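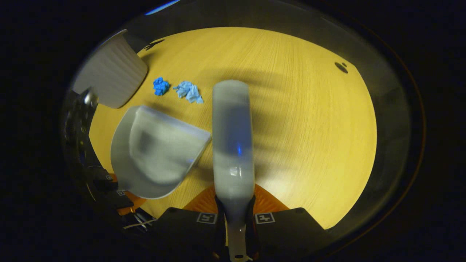 # Rarno recalls 3816 replacement drive belts over wrong fitting diagram

1/19/22

Parts supplier Rarno is recalling 3816 replacement drive belts after a routing diagram printed on the sleeve was found to show the belt passing the wrong side of the tensioner pulley.

The belts were sold under the Trenance name through motor factors and online from September. They fit a range of older diesel estates and small vans. The belts themselves are sound, the company said, and any belt fitted from the vehicle maker's own handbook can stay on the car.

A belt fitted as the sleeve shows will usually run, but it sits at too shallow an angle on the alternator pulley and can slip under load. Drivers may notice a squeal on starting, heavy steering at low speed or a battery light that comes on when the headlamps are switched on. Rarno has had 43 reports of early wear and 2 of a belt coming off altogether. No injuries have been reported.

The fault was traced to a drawing made for an earlier engine, which had its tensioner mounted on the opposite side. The drawing was carried over when the sleeves were reprinted at the company's Rirkden warehouse.

"The parts number on the sleeve is right and the picture next to it is wrong," said Musyoka Chege, technical manager at Rarno. "If you fitted one of these at home, please have it looked at before you make a long trip."

Affected sleeves have a green stripe along the top and the words "Issue C" in small print under the diagram. Sleeves marked "Issue D" carry the corrected drawing and are not part of the recall.

Owners who no longer have the packaging can take the car to any garage in the Owino chain, where the belt run will be checked free of charge. Refitting takes less than an hour on most models. Rarno will pay for a new belt where the old one shows fraying or glazing along the ribs, and will refund the cost of earlier repairs if a receipt is sent in.

Trade customers have been asked to take unsold stock off the shelf and return it by courier at Rarno's expense. Almost 2000 of the belts are thought to be still with shops and wholesalers.

A corrected diagram can be downloaded from the Trenance parts page or requested by post. Home mechanics are advised to compare it with the sticker under the bonnet before slackening the tensioner, as the layout differs on cars with air conditioning.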